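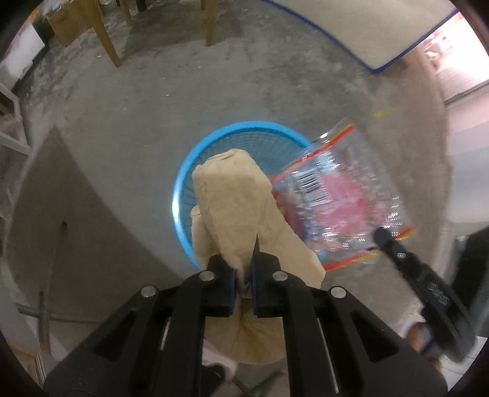 Rendham is a record of small household trash being put where it belongs, or at least near it. It covers packaging for the most part: bread bags, mailers, tissue, the sleeves that socks come in, and whatever was left under the chairs by late afternoon. A typical entry has a crumpled tan paper bag over a round light-blue basket on a concrete floor, with a clear zip-lock bag, barcode label and all, held up beside it. Paper is the difficult one. It takes up four times the room you planned for and has opinions about being folded.

Home | Data | Labels | Changes | Contact

What is in it

396 entries, each with a short note in plain text. The notes were written by Kyriaki Ververidis, who types fast, and tidied by Audrey-Anne Chisholm, who doesn't. If a note says "bag, again," that was a long day and we left it in.

Labels

There are 9 item labels. The ones people write to us about:

paper_bag: any paper bag, in any state of collapse
zip_bag: clear bags with a zipper seal, full or empty
mailer: padded or not
other: we tried to keep this small and failed

A bag with something still inside keeps its bag label and gets the flag "contents". We do not label the contents. Version 2 tried to, and the spreadsheet is still somewhere on the Lehner drive if you want to see two adults disagree about tissue paper.

Known problems

Baskets are under-described. "Bin" and "basket" were used for the same object until February, when we picked "basket" and fixed over half of the old notes. The rest say bin. Search for both.

Crumpled and twisted are separate values in the "shape" column. Please don't ask where the line is.

3 entries have no note at all. They are listed in missing.txt, along with an apology.

Related

Praridura has the same column layout but covers kitchen drawers. Brostico is the script that merges the two. It runs, provided you rename the shape column first.

Use

Free for research and teaching. Send corrections to Audrey-Anne, with the entry number in the subject line.

Last updated: February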